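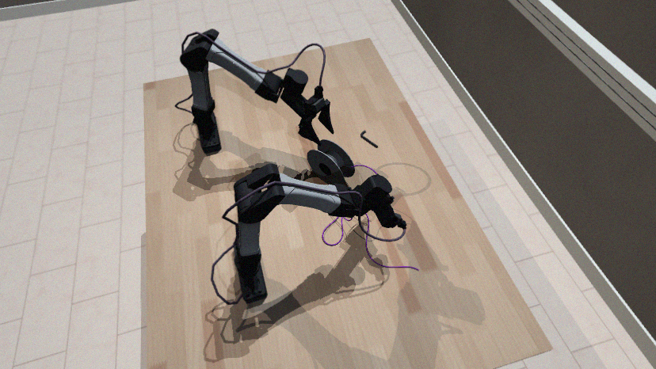
Two-arm cell, spool task, overview render.

List: cell-practice
Subject: Re: Draft 2, section on cable dress and loose items
From: Bríd Lenihan
Date: 11/21/22

Comments on the draft follow. I have trimmed the quoted text to the parts I am answering.

> From: Skumow integration desk
>
> Section 4.1 says "cables shall be secured to the
> arm at each joint." We object to "shall." In
> simulation a cable that is tied down at every
> joint behaves like part of the link, and the
> operator never learns to watch it. We would
> prefer "should," with a note.
>
> Section 4.3 on loose items in the work area looks
> like overkill for a simulated cell. A hex key on
> the mat can't hurt anyone.
>
> Also, who is expected to sign the cell record?
> Bivport and Tostado each do it their own way.

On 4.1: I don't agree that the requirement should be weakened, but I accept that it is written too broadly. The purpose of the clause is to keep slack out of the volume shared by both arms. Proposed replacement:

4.1 Cable slack shall be kept out of the shared volume. Where a cable is left free between two joints, the free length shall be written in the cell record and the loop shall be included in the clearance check.

A cable that arcs over the upper link is acceptable under this text if the arc is recorded. Loops hanging under the wrist down to the mat are a separate case. They can reach the part before the fingers do, and most planners check the links and ignore the cable. I would put that case in its own clause, 4.2, and keep "shall." 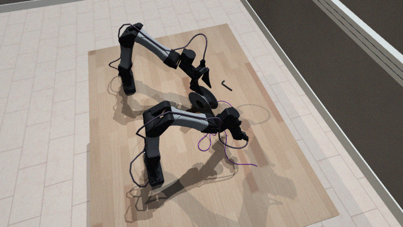 Cell Practice Notes, Draft 2, p. 37

On 4.3: the clause is not about injury. A scene file that is used for training or for acceptance runs gets carried over to the physical cell sooner or later, along with whatever layout habits went into it. The hex key between the work and the far side of the mat is a good test of the wording. Is it a tool, a part, or debris? The draft gives three different answers depending on which table you read. My suggestion is that every item on the mat be listed as one of two classes:

(a) task item — the arm is expected to touch it;
(b) fixed obstacle — the arm is expected to avoid it.

Anything that fits neither class comes off the mat before the run starts. Rosales asked for a third class, "ignored," and I am against it. An item the planner ignores is still an item the gripper can hit.

Section 5, approach and grasp. The draft calls for a pause before the fingers close but does not say what is checked during the pause. For spools I would list the following:

5.2.1 The flange to be gripped is lined up with the gap between the fingers.
5.2.2 No loose strand lies between either finger and the flange.
5.2.3 The other arm is stopped, or its path is clear of the spool by the cell minimum. 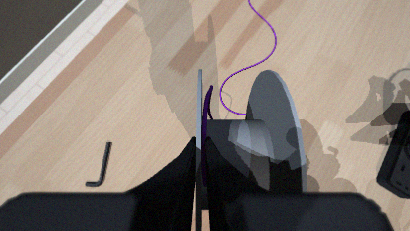 The cell minimum is still blank in the draft. Tostado uses 20 mm and I have no objection to it, provided the value is measured from the outside of the cable loop and not from the housing. If we can't agree on a number, leave it to the cell owner and require that it be written down.

5.2.2 needs a sentence on filament. A strand standing free of the hub is harder to model than a cable. It should be treated as part of the spool for the grasp and as an obstacle for the retreat.

On the signature question: one name, the person who ran the clearance check. The Bivport form already has the field, on page 2. I see no need for a second signature in simulation.

Editorial: "end effector" and "gripper" are both used in section 5. Pick one. Item 141 in the comment log duplicates an earlier item from September and can be closed.

Please send any text changes to the list as replacement wording, with the clause number.

Bríd Lenihan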